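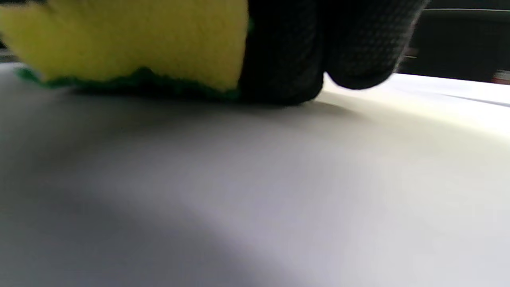 How many demonstrations does one wiping task need before the policy stops getting better? In our runs the curve went flat at 230, and most of the gain was already there by the time we had half of that.

4. Collecting the demonstrations

4.1 Setup

All data in this section come from the hand-held tool, no teleoperation. The operator holds the tool, does the task at normal speed, puts it down, presses the pedal, next one. We tried teleoperation first (Section 3) and dropped it for contact tasks – too slow, and the operators pressed either far too hard or not at all.

Figure 2. Contact phase of the wiping task, seen from the tool camera. Sponge held flat on the white surface, green scouring layer down.

The camera sits close to the work. Good for contact, bad for context. In the contact phase the sponge and the glove take up a large part of the view and the far side of the table is blurred. We left it this way. Moving the camera back gave us more table but lost the edge of the sponge, and the edge is what the policy seems to use to judge how flat it is.

Shadows were a worry. The glove throws a soft one right where the contact is, and it shifts with lamp position, so a policy trained under one lamp setting learned the shadow along with the task. Our fix was simple: operators moved the lamp between blocks of 50 and did not put it back. No synthetic lighting was used.

4.2 Who collected what

Four operators. Chiriac and Costache did the bulk of the wiping, Voicu did the pick-up and place-back episodes, Mkhize did all the recovery episodes (sponge dropped, sponge gripped by the corner, sponge wrong side down). Recovery data were collected last and we wish they hadn't been. By then the other three had settled into very clean habits and the early policy had never seen a bad grip.

Sessions were capped at 56 minutes. Past that the wiping gets sloppy in a way that is hard to see on video but shows up in the force trace as a slow drift downward. Voicu's traces drift less than the others. We don't know why, and did not correct for it.

4.3 Filtering

268 episodes recorded, 230 kept. Reasons for dropping, in order of how often: pedal pressed late, tracking lost when the tool turned past the marker board, sponge lifted mid-stroke. Dropped episodes were removed whole, we did not cut them down to the good part. An earlier version of the Skukura pipeline did cut them, and the joins taught the policy to jump.

Each kept episode was checked by a second person who had not recorded it. Ní Chonaill wrote the checking tool, which plays the tool view next to the force trace at double speed. One pass takes about as long as making the coffee, so people did it.

Labels are minimal. Start of contact, end of contact, and a one-word outcome. We had a longer label set in the Edisgate pilot (stroke direction, overlap, corner or center) and the agreement between labelers was poor enough that we threw it out. The policy trained without these labels was no worse then the one trained with them.

4.4 What did not transfer

Policies trained on this set wipe flat surfaces well and do badly at seams. Near a raised edge the arm slows down, presses harder, sometimes stops. The demonstrations have few passes across a seam, operators avoid them without being told to. A later set should ask for them directly. We would also vary the sponge itself, all episodes use the same type, and a worn one behaves differently once the foam has gone soft.

Results for the seam cases are given seperately in Section 5.3 and are not part of the main averages.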